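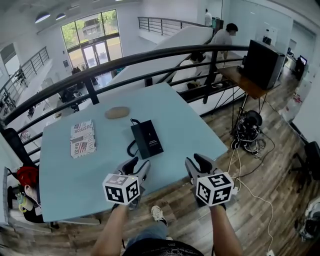
The blue table on the mezzanine, with a paperback left face-up.

I should say up front that I can't hit a curveball. I couldn't at 14 and I certainly can't at 43, which is why I spent most of last summer in a folding chair behind the backstop at Irnholm, keeping the book for the Clillbridge Herons and eating more sunflower seeds than any doctor would recommend.

If you don't know senior men's ball in our part of the province, picture a league where the shortstop drives a gravel truck and the left fielder teaches Grade 8 science. The pitching is better than you'd think. The baserunning is worse. Admission goes in a coffee can, and on a good night there are 158 people in the bleachers, which was our best crowd of the year (I know because the can gets counted and I'm the one who writes it down).

I went out there because of Melur Santoso. She coaches the Herons, and she's been doing it since her brother's knees gave out and the team needed somebody who could fill in a lineup card. She'd caught for years in women's leagues on the coast and she still squats down behind the plate to warm up relievers when the backup is late from work. I'd asked her for half an hour on the phone. She told me to come to practice and bring a glove.

So I brought a glove! It was my dad's, and the webbing let go on the third throw.

What I noticed first was how little she says. Other coaches in this league holler from the first pitch to the handshake line. Melur stands at the end of the dugout with her arms folded and mutters the count to herself. When a kid boots a grounder she waits until he's had some water, and then she goes over and asks him what he saw. Half the time he saw the runner. "Look at the ball, then," she says, and that's the whole lesson.

Her project last season was Ridwan Rondonuwu, a lefty with a lovely loose arm and no idea at all where it was going. In his first start against Aleo he walked 8 batters and hit the on-deck circle. I have the page in front of me now and it looks like I spilled something on it. Aleo's bench was very kind about it, which is somehow harder to take than heckling.

Melur had him throw every pitch from the stretch after that, runners or no runners. He hated it. He told me so while we were dragging the infield — he felt like he was pitching with his shoelaces tied together. But he kept at it, and she kept sticking him out there in the fifth and sixth innings of games we were already losing, and by midsummer I was drawing a lot fewer little BBs down his column.

I'd love to tell you he threw a shutout in the final. We didn't make the final. We lost the semi to Aleo, 6-4, on a bloop single that landed between three grown men who were all being very polite to one another. Ridwan came in with the bases loaded and got two strikeouts and a pop-up, and he walked off the mound so fast he forgot his hat.

I stayed to help roll up the chalk lines' string and Melur was already talking about her bullpen for the next year. She wanted another lefty. She wanted a tarp without a hole in it. The new one is priced at $300, and the fifty-fifty draw had raised $100 toward it, so you can do the math on how many rainouts that'll be.

They held a team dinner in November and I got a jersey with no number on it, which I've worn to the grocery store twice. Indoor throwing has started up again in the school gym, and Ridwan's there every session, from the stretch. I bought my own scorebook this time, and a chair with a cup holder.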